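Skekow presents the Desevness storage cabinet

9 April 2026

Skekow has today opened orders for Desevness, a light brown storage cabinet with drawers, white handles and a dark window in the lower drawer.
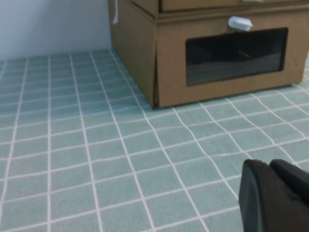
Harriet Boateng finds that with the window she opens fewer drawers when she looks for her wool.

The price is 200 euros. The first series has 393 pieces. 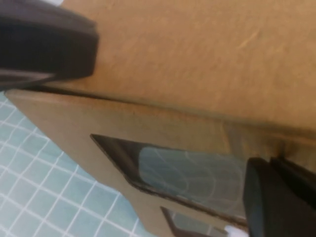
When will orders be sent? Delivery starts 23 April, from our Sirkura store.

Press contact: Skekow, Sirkura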